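**Left gripper stays shut after release — anyone else on the Plakatness pair?**

**hexkey_harriet** wrote:

Fault report, in the hope that somebody wiser is awake.

We run two hand-held grippers off one Camberg control box. Pull the trigger, jaws close. Let go, jaws open. That was the arrangement, and until November everybody kept to it.

Now the left one closes and stays closed. I let go of the trigger, the status light goes green, the software cheerfully logs "open", and the jaws carry on holding whatever they've got. Error 398 turns up a bit later, like a policeman after the burglary. The manual describes 398 as "unexpected state". Thanks, manual.

Already tried: new firmware, old firmware, a different supply, swapping the triggers over. It has happened four times. The last time it had the edge of my sleeve, and I had to pull the plug with my elbow.

**bodgerton** wrote:

Cable. It's always the cable. Swap left and right at the box and see if the fault follows.

**Marrow_Fat** wrote:

It is not always the cable. We had the same thing on ours and it was grit in the slide. Take the cover off, clean it, put a very small amount of grease back. Very small. I have seen what happens with a generous amount.

**bodgerton** wrote:

Grit doesn't log "open" while the thing is shut, though, does it?

**Marrow_Fat** wrote:

It does if the software is reporting what it asked for and never checks what it got. Which on a Camberg box it is. Page 2 of the release notes, in the grey text.

**tin_opener_71** wrote:

Can we go back to the sleeve? You've got a powered jaw that ignores its release and your emergency stop is an elbow. I'd take both of them out of use until there's a proper stop button within reach. A foot switch costs less than a finger.

**hexkey_harriet** wrote:

It's a low-force jaw, it wouldn't crack a walnut. But fine, point taken, foot switch ordered.

**tin_opener_71** wrote:

"Low force" is what it says when it's behaving. You've just told us it doesn't do what it says.

**hexkey_harriet** wrote:

Annoyingly fair.

Swapped the cables as instructed. The fault stayed on the left. So it's not the cable, and it's not the port.

**bodgerton** wrote:

Could be an intermittent break at the strain relief, which shows up only when the cable's bent a certain way. How are you holding them? Post a picture of the working position.

**hexkey_harriet** wrote:

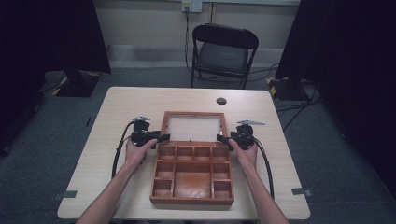 *Working position, both grippers over the compartment box, lid up.*

**bodgerton** wrote:

See, that left cable loops down beside your hand and off towards the front of the table. Every time you reach forward you're working the joint. I'd hang the lot from above and take the weight off.

**Marrow_Fat** wrote:

The right one hangs down past the hand as well and that one's fine. Take the cover off.

**Dalia** wrote:

Moderator hat on: cover off only with the power disconnected at the wall, please. We had a thread about this. It was a long thread.

**hexkey_harriet** wrote:

Cover off, power disconnected, Dalia. There was a curl of swarf sitting in the slide, right where the jaw carriage turns round. Marrow_Fat may now be unbearable.

Cleaned, greased (sparingly) and it's opening properly so far. I've emailed Sæther, who sold us the pair, to ask why "open" means "we mentioned opening to it". No reply yet.

**Marrow_Fat** wrote:

I shall be gracious about it. Do the right one while you're in there.

**bodgerton** wrote:

Still hang the cables up.

**tin_opener_71** wrote:

And nobody uses it till the foot switch arrives, yes?

**hexkey_harriet** wrote:

Yes. It's unplugged, with a note on it in capitals. Will report back when the switch is in.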